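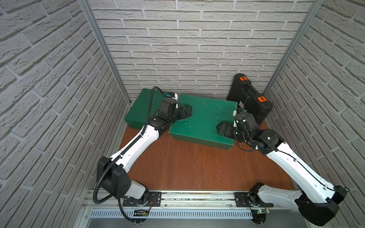
Two-arm workstation at the Lidirau workshop, with green boxes and a hard case on the table.

Call for participants: open day, October 2018

Lidirau invites members of the public to take part in its autumn open day at the Flostance site. Places are available for adults who wish to watch a demonstration of robot arms handling boxes and then give their views on it.

Participants will attend one session in groups of nine. Each session consists of a short talk, a demonstration at the workstation and a written questionnaire. Staff from the Pesora project will be present to take questions.

Applicants must be aged 18 or over and able to stand for short periods. Seating can be provided on request. No technical knowledge is required. Persons employed by Lidirau or its suppliers are not eligible. Those who attended the July session may apply again, but priority will be given to new applicants.

Light refreshments will be served. Travel costs within the district will be repaid on production of a ticket.

Application forms are available from the reception desk in the Bermúdez Building and should be returned there, with a statement of interest of no more than 300 words. Successful applicants will be notified in writing.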